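Foren › Robotik › Schul-AG & Wettbewerb › Greifen und Ablegen

Greifer schiebt Teile weg, bevor er zufasst

2025-08-20, von Vy Khương

Wir sind eine Robotik-AG und bauen für den Küchenwettbewerb eine Sortieraufgabe auf. Der Arm soll Lebensmittel vom Tisch nehmen und in eine Schale oder auf einen Teller legen. Unser Programm heißt intern Janine, die Greifpunkte kommen aus einem Skript, das eine frühere Gruppe im June-Branch liegen gelassen hat.

Bei runden Sachen klappt es meistens. Bei allem, was unregelmäßig geformt ist, drückt ein Finger zu früh dagegen und das Teil dreht sich weg. Von 500 Versuchen waren 411 in Ordnung, die restlichen fast immer bei demselben gelben Stück. Anfahrhöhe und Geschwindigkeit habe ich schon geändert – ohne Unterschied.

Der Aufbau mit dem gelben Stück am Greifer, Schale und Teller liegen dahinter:

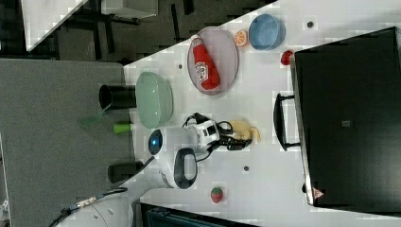

Liam Lightfoot meint dazu, dass die Geschwindigkeit gar nicht das Problem ist, sondern die Richtung der Finger. Wenn das Skript immer den Mittelpunkt der Fläche nimmt, liegt der bei krummen Formen nicht dort, wo man gut zufassen kann. Er würde die Längsachse bestimmen und den Greifer quer dazu stellen. Außerdem den Greifer vor dem Absenken ganz öffnen und erst nach 400 ms Stillstand schließen. Bei seiner Gruppe waren es danach noch drei Fehlgriffe am ganzen Nachmittag, alle beim selben Teil.

Antwort von Briltiler
Andere Finger drucken, weiches Material. Hat bei uns gereicht.

Antwort von Kavitz
Weiche Finger helfen, aber im Wettbewerb vorher die Regeln lesen, bei uns waren Umbauten am Greifer nicht erlaubt. Prüft auch mal die Kalibrierung zwischen Kamera und Arm. Ein paar Millimeter Versatz merkt man bei einer runden Form kaum, bei einer schmalen Stelle sofort. Am besten am Tischrand und in der Mitte getrennt messen – bei uns stimmte nur die Mitte.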